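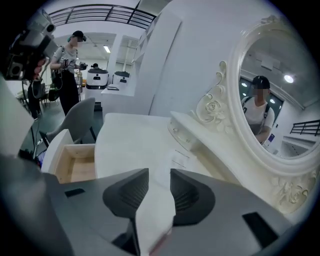 26/07/2024

Best day at the bench in ages! In-ho and I finally got the hand gripper picking up paper the way I wanted. I'd backed the pad screws off a touch and redone the zero, then ran it up and down on bare air for 300 cycles before trying a sheet on the white vanity table. Up it came, print and all, first try (I may have yelled). The ridges on the left pad do so much more than I gave them credit for.

Log says 1,474 closes since the last pad change, so I've put new ones on the order to Getix. Wiped both pads, checked the housing for play, found none. Tomorrow the drawer! I can't wait.

Ah-rin Yeon | Contact | © Ah-rin Yeon | Back to top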